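The Small Parts Trade

The hardware store on the main street in Nemley closed its loose-parts counter in June. The store itself is still open. It sells paint, snow shovels, grills and a long wall of screws in sealed plastic packs. What it no longer has is the oak cabinet behind the register, where a customer could buy one cotter pin or two rubber washers and walk out having spent less than a dollar.

The cabinet had 346 drawers. A buyer from out of state took it for use in a restaurant. The contents went into buckets, and the buckets went to Stivum, a repair shop and parts dealer two blocks away that has become, mostly by default, the place where people in three counties go when something small breaks.

Stivum occupies a former shoe store. The shoe shelves are still up and they hold parts for lamps, sewing machines, storm windows, cabinet doors, eyeglasses, folding chairs and typewriters. At last count the shop's card file listed 3,572 separate items. The file is kept on paper. A computer version was started several years ago and got as far as the letter D.

Most of the business is replacement. A customer brings in the broken piece, or the surviving twin of a lost piece, and the person at the counter tries to match it. Diameter comes first, then thread, then length. Material comes last, and customers are often surprised by how little it matters. A nylon bushing will usually do the work of a brass one in a kitchen drawer. It will not do in a lamp socket, and the shop will refuse to sell it for that.

Demand has shifted over the years. Lamp parts used to be the largest group. Window hardware passed them some time ago, since many of the houses in this part of the state still have their original sashes and the owners would like to keep them. A sash lock is a simple thing, two pieces of cast metal with a cam between them, but makers changed the spacing of the screw holes often. A new lock that misses the old holes by an eighth of an inch leaves the owner drilling into wood that has already been drilled twice. The shop stocks locks in eleven hole spacings. It would like to stock more.

The supply side is harder. Factories that made these parts have closed or changed what they make, and the ones that remain sell by the case. Zamudio, a metal stamping plant an hour south, will still run an old die if the order is large enough, and last year it made 353 shade risers for Stivum from tooling that had been sitting on a rack. The risers cost more than the imported kind. They also fit. The shop sold a third of them in the first winter and expects the rest to last a long while.

Everything else comes from estates, closings and buckets like the ones from the hardware store. Sorting them is slow. A bucket of mixed hardware weighs close to sixty pounds and can take two people most of a Monday, when the shop is closed to the public. They pour it onto a sheet pan a quart at a time and pull out the trash first, which means bent nails, pencil stubs, dried glue caps and a good many pennies. Magnets come next, to draw off the steel. The brass and aluminum are sorted by hand.

The Nemley buckets gave up a few surprises. There were 253 glass knob inserts, clear and green, of a size the shop had been turning people away on for years. There was a coffee can of left-hand nuts for bench grinders. There were also four pounds of a small bronze collar with a set screw, and the staff has shown it to plumbers, a piano tuner and a retired bus mechanic without learning what it is for. The collars have a drawer and a card. The card reads "collar, unknown."

Storage is a subject people in this trade hold opinions on. Glass jars show what is in them but waste shelf space. Coffee cans stack well and hide everything. Wooden drawers swell in August. Many dealers have gone over to divided plastic boxes for the smallest stock, with one size to a compartment, and they argue over hinged lids and lift-off lids. Floltow, a mail-order dealer that sells mainly to clock and music box repairers, uses hinged boxes throughout and ships refills in paper envelopes the customer can tip straight into the right square.

Prices remain low, and that is the difficulty with the whole business. Handling a ten-cent washer costs as much as handling a ten-dollar valve. Stivum covers the gap with repair work, chiefly lamps and window sashes, and with a two-dollar minimum that went into effect in the spring. Regular customers took it well enough. Several now save up their broken things and bring them in together in a bread bag.

The shop has no plans to sell online. Customers would have to measure the part themselves, and the staff has seen how they measure. The counter opens at nine, and there is a caliper on a chain next to the register for anyone who wants to check.

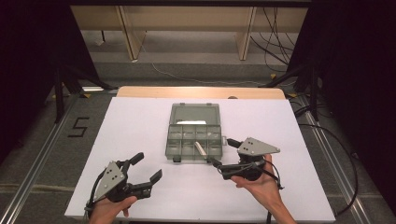

Divided boxes with hinged lids are a common choice for the smallest stock.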